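Home | Visits | Makers & Menders | Recipes | About | Subscribe

A Saturday at the Irnholm Open Day

19 March 2022

By Shirley Parsons

I had been promising myself a trip to the Irnholm building ever since it opened its doors to the neighborhood again, and when Padmavathi Rajan called to say she had a spare seat in her car I didn't even finish my toast. We left early and got there earlier still, and sat in the parking lot with the heater running, watching people carry boxes in through the side door. By ten there was a line of 30 or so of us, all in our good walking shoes.

For those who don't know it, Irnholm is the old instrument works out past the canal, and these days the long upstairs floor is shared by several small outfits, each with its own corner. The open day is free, the coffee is 50 cents if you bring a mug (I did not bring a mug), and you are allowed to wander pretty much where you like as long as you stay out of the way of anybody working.

Our guide for the first hour was Junhao Cao, a very patient young man with a voice that carried nicely. He started us downstairs at the Korkance bench, where they repair chairs and stools for schools and libraries. I could have stayed there all morning! There was a bentwood chair in clamps that looked exactly like the ones in my grandmother's kitchen, and Padmavathi got into a long conversation about glue that I only half followed. They get through 926 chairs in a good year, according to the chalkboard by the stairs, and somebody had drawn a little sitting cat next to the number.

After that came the Emau room, which is mostly textiles, and a short talk by Napaporn Chareonsuk on looking after work surfaces. I know how that sounds. It was the best part of the day. She has been caring for tables and benches for years and she has opinions on everything: crumbs, coffee rings, people who lean on the edge with their belt buckles. Wipe with the grain, she told us, and fold the cloth in four so you always have a clean side to turn to. She let us all have a go on an old practice top, and I'm afraid I was a bit heavy-handed with mine.

Then up the stairs (there is an elevator, around the back, and it works) to the big floor. 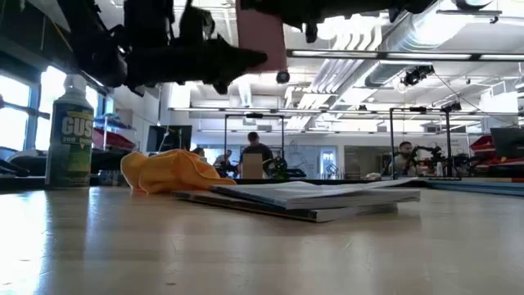

Tables are what I had come to see, and the pale ones upstairs are lovely, long and light and with far more shine than anything in my house. Daylight comes in through the tall windows on the left and lies right across the wood, so you'd notice every fingerprint. I was tickled to see a yellowy-orange cloth lying all in a heap, after everything we'd just been told about folding in four, with a tall can of something called GUST standing next to it. Padmavathi wanted a look at the stack of books or manuals, being a person who cannot pass a printed page, but the group was moving on and she had to be steered along by the elbow.

We finished at the Jia corner, where Shuzhen Zou was showing how they wrap and box finished pieces for shipping. She does it so quickly and neatly that several of us asked her to do it again slower, and she very kindly did, twice. I came home with a sheet of her padded paper and have already used it on a casserole dish going to my sister.

Lunch was soup and rolls in the old canteen, and we stayed until they began stacking the chairs. The next open day is in April. If you go, park on the canal side, where there are 60 spaces and hardly any puddles, and do take a mug.

3 comments

Marlene W.: Is the soup still the lentil one? We went years ago and I have never managed to copy it.

Shirley Parsons: It was tomato this time, Marlene, but very good, with plenty of pepper.

Desk_and_Chair: Folding in four is how my mother taught me. Does Napaporn say anything about white rings from hot cups? I have two on my dining table and would love to be rid of them before Easter.

Contact | Copyright Shirley Parsons | Back to top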